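Bonifacio Sepúlveda runs kitting at Nillier, a parts supplier with 90 people on the floor. Since November one of its four packing cells has been handed to an arm. The program was written in simulation by the integrator, Rotier, and released to the line one task at a time.

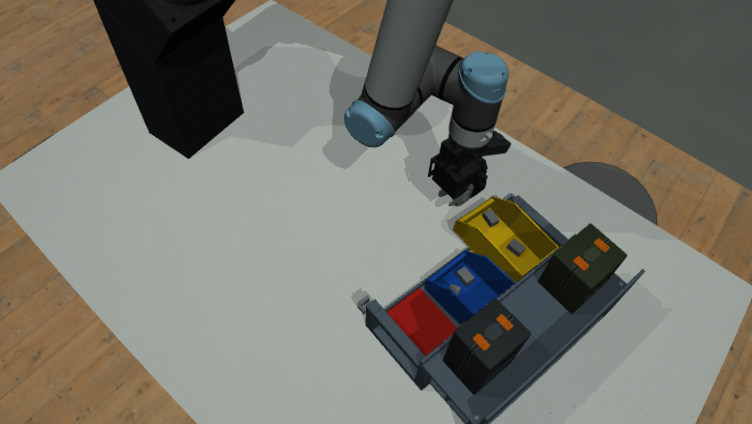

Staffing was the first thing the crew asked about. "No one lost a shift," Sepúlveda says. "Two packers moved to inspection, and one of them now edits the pick sequences." He keeps the simulated cell open on a second monitor while we talk. The layout is fixed: yellow, blue and red bins in a row on one tray, with the black cases alongside. "If a bin shifts, the sequence is wrong. People used to put them wherever suited their reach. That habit had to go."

The colour of each bin stands for a customer order class, a scheme carried over from the paper kanban. Meria, the scheduling package, issues 400 picks per shift to the cell. Faults are logged by code, and 1423 – failed grasp – is the one the operators know by heart.

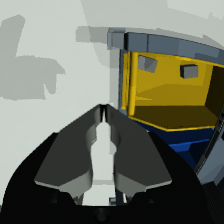
4 min read

Most of those faults come down to approach angle, he says. Small grey blocks like the two in the yellow section leave little margin between the fingers and the wall. "A person tips the bin and doesn't think about it. We had to write that down as a procedure, then work out which half of it the arm could do."

Operators now sign off each revised sequence before it goes live. The next one is due Thursday.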